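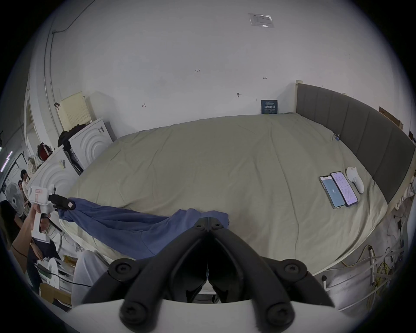 Fig. 2: Blue cloth held at both ends over the bed.

Folding on the bed

1. Smooth the fitted sheet first. Mine's always wrinkled and I rarely bother (but do try!).
2. Take one end in each hand and stretch the cloth out.
3. Bring the ends together, run a palm along the fold, then fold again.

Note: I put phones on the bedside shelf before a big pile, or they end up folded into a towel.

Caution: don't tug at thin cloth, it goes baggy at the corners.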